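The Silver Ball
by Liya Sisay

Mamo kept the ball under his bed, between the winter shoes and a box of cables.
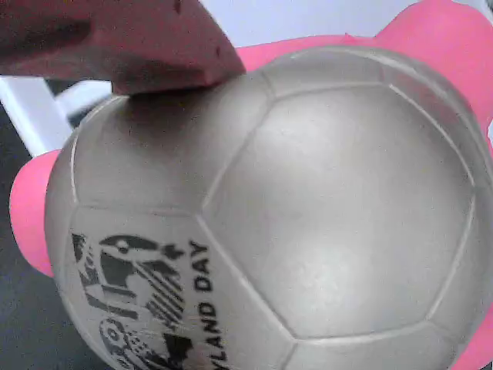
He was nine when his aunt Agathe Hamel brought it from Urner. She had paid 40 for it at a market, and she told the family 300, so that everybody would be careful with it. Mamo was very careful. He did not kick it for one month.

In the evenings he turned it in his hands and followed the seams with his thumb. When he lost his way he started again from the black print. He liked the letters best. LAND DAY, it said, and he asked his aunt which land, and which day.

"A land where they play on silver," she said. She was peeling potatoes and did not look up.

In July the boys from Rellow Street came to the door. They had a flat ball and it was still early. Mamo stood in the hall for a long time. His mother called from the kitchen that he should go out or close the door, the flies were coming in.

He went to the bedroom and lay down on the floor and reached under the bed.

The first kick was a bad one. The ball went over the wall of the bakery and they had to ring the bell and say sorry to the baker's wife. She gave it back with flour on it. Mamo cleaned it on his shirt, he looked for the letters, and they were still there.

"Again?" said the tallest boy.

Mamo put it down on the road.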